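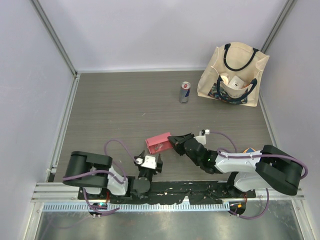

The tote bag is an open-topped bag with two handles, usually sewn from cotton canvas, and it must be one of the most useful plain objects ever made! The word "tote" is an old American verb meaning to carry, in use long before anyone attached it to a bag. Other names include shopper, carryall and book bag.

Materials

Canvas is a plain-weave cloth, with threads passing over and under one another at right angles. Heavier grades, often sold as duck, use tightly twisted yarns and will stand up on their own. Lighter grades fold down to almost nothing – a real gift to anyone who has ever stuffed a spare bag into a coat pocket.

Undyed cotton has a cream color flecked with tiny brown bits of seed husk. Many makers leave these in, and plenty of fans (this writer included) think they are the best part. Jute, hemp and linen are also common. Jute is stiff and cheap but sheds fibers, while linen softens beautifully with age. 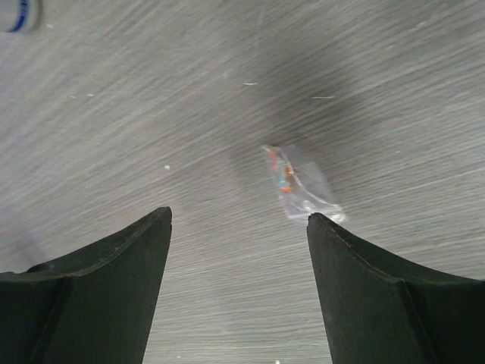

Construction

The simplest tote is one long strip of cloth folded in half and stitched up both sides. Folding the bottom corners inward and sewing across them gives a flat base, called a boxed bottom, and the bag suddenly holds far more than its outline suggests.

Handles take nearly all of the strain. A good one is cotton webbing sewn down with a square of stitches crossed by an X, which spreads the load over a wide patch of cloth. On the sturdiest bags the webbing runs all the way down the front, under the base and up the back, so the weight hangs from the strap itself.

The Prultus pattern

Home sewers may know the Prultus, a free pattern drawn by the bag maker Ghizlane El Idrissi for her small workshop, Nutow. It comes from a single rectangle of canvas and wastes no cloth at all. The first batch ran to 300 bags, finished in February, and a second of 800 followed. The original instruction sheet had 17 steps, and later versions combine the hemming and the handle placement. It is a wonderfully clever piece of design, and a beginner can finish one in an afternoon.

Printing

Flat canvas takes ink very well, and screen printing is the usual method. Ink is pushed through a mesh with a rubber blade, one color at a time, then set with heat. Fine lines can break up on coarse cloth, so designers tend to favor bold shapes and thick lettering.
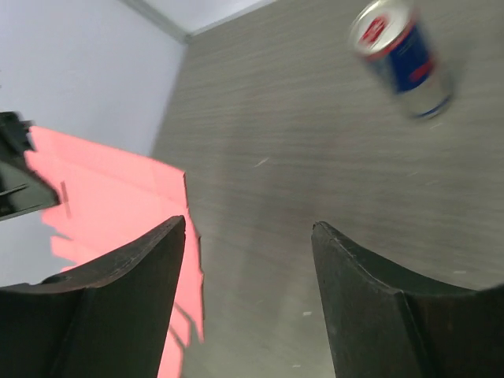

Care

Unwashed cotton canvas shrinks the first time it meets hot water, sometimes enough to pucker the seams. Cold water and line drying keep the shape best. Printed bags should be turned inside out first and ironed from the back. Grease marks respond to dish soap rubbed in with a soft brush – a toothbrush is perfect.

Worn handles can be replaced long before the body gives out, and a patch inside the base adds years of use.

See also: Canvas; Duck cloth; Webbing; Screen printing

737 shares
17 comments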